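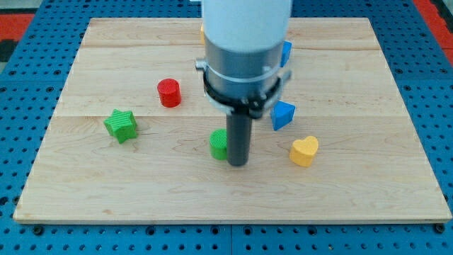
Según Shireen, el subjuntivo no se aprende, se pega, como un resfriado. Me lo dijo esta mañana en la cocina, mientras buscaba el azúcar, y yo le contesté que entonces tengo una salud demasiado buena. Se rió, y después me corrigió: había dicho "una salud demasiada buena". Ya es septiembre y sigo cometiendo los mismos errores que en primavera.

Quiero escribir cada noche una página en este diario, en español y sin diccionario. Hoy hago trampa, porque tengo el diccionario abierto al lado del teclado, pero solamente lo consulté para la palabra "resfriado".

El examen es dentro de poco. Hay que escribir una carta formal y un texto de opinión, y hablar delante de 2 personas que toman notas y no sonríen. La parte oral me da más miedo. Cuando escribo puedo volver atrás y revisar los artículos, uno por uno, como quien busca piedras en las lentejas. Cuando hablo, la frase ya salió y no puedo ir a buscarla.

Por la tarde tuve clase con Nomvula Du Plessis. Leímos un cuento de una mujer que vuelve al pueblo de su padre y encuentra la casa vendida. Me gustó mucho, aunque la mitad de las palabras eran de cosas del campo que no conozco ni en mi lengua. Aprendí "alero", "zaguán" y "aljibe". No sé cuándo voy a usar la palabra aljibe, pero la apunté en el cuaderno con su artículo. También aprendí que "atardecer" puede ser un verbo y un sustantivo, y esto me parece generoso de parte del idioma.

Después tuvimos que contar un recuerdo de infancia. Yo conté el viaje con mi abuela en tren, cuando olvidamos la maleta en el andén y ella no quiso bajar porque ya había pagado el billete. Empecé bien: "éramos pobres, hacía frío, mi abuela llevaba un abrigo verde". Pero al llegar a la maleta me perdí entre el imperfecto y el indefinido, y dije "olvidábamos la maleta", como si lo hiciéramos todos los días. Bongani preguntó muy serio cuántas maletas habíamos perdido en total. Me puse colorada, pero creo que ahora ya no voy a confundirlo más – por lo menos con ese verbo.

Sabine Schmieder me prestó su cuaderno de vocabulario para copiarlo. Tiene una letra pequeñísima y divide las palabras por temas: el banco, el hospital, las discusiones. En la página de las discusiones hay expresiones que yo nunca me atrevería a decir a nadie, y algunas están subrayadas. Copié 100 palabras antes de cenar y me duele la mano. Dudo que mañana recuerde la mitad. (¡Dudo que recuerde! Lo escribí sin pensar. Se lo tengo que contar a Shireen.)

Llamé a mi madre a las ocho. Ella dice que mi voz cambia cuando paso muchas horas con el español, que hablo más rápido y subo al final de las frases. No lo había notado. Me preguntó también si ya sueño en español y tuve que decirle que no, que sueño casi siempre con la casa antigua y allí todos hablan como antes. Luego me habló del vecino, del techo que gotea y de la boda de mi prima, y dos veces me faltó una palabra en mi propia lengua. La tenía en español, y mi madre esperaba al otro lado del teléfono. Una era "trámite". La otra ya la olvidé en los dos idiomas.

Para mañana tengo que preparar la carta formal. El tema es una queja a un hotel por el ruido. Nunca me he quejado en un hotel, así que voy a inventar un bar debajo de la habitación y una fiesta hasta las cuatro. "Les agradecería que me devolvieran el importe." Esta frase la sé de memoria, con sus dos verbos en su sitio, y pienso ponerla aunque nadie me la pida.

Son casi las doce y todavía no lavé los platos. Los lavo mañana, antes del café.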